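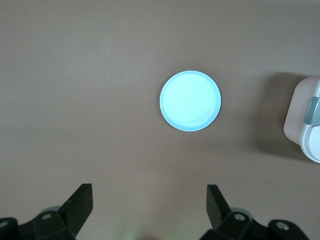 Small blue plate on a brown tabletop.

Ticket 141: review page shows the wrong running time and drops the last paragraph
Opened by: Barry Dawber
Site: Brorkness film reviews
Status: closed

Reported: My review of Gilani shows a running time of 31 minutes. It is a full-length feature. The text also stops after 500 words on phones — the desktop page is fine.

Reply 1: The running time comes from the Wulon listings feed, which has a short with the same title. Please send the director's name and year as they appear in your draft.

Barry: Sent by email. My Cesosero review has the right time but the same missing ending.

Reply 2: Feed entry corrected by hand. The cut-off was a preview limit left switched on in the phone layout in March. Nearly 10 reviews had it. Limit removed and pages rebuilt.

Barry: Both reviews now read to the end. The star rating on Gilani has gone, though.

Reply 3: The rating was tied to the old feed entry. Re-entered as four stars. Closed December 11, 2025.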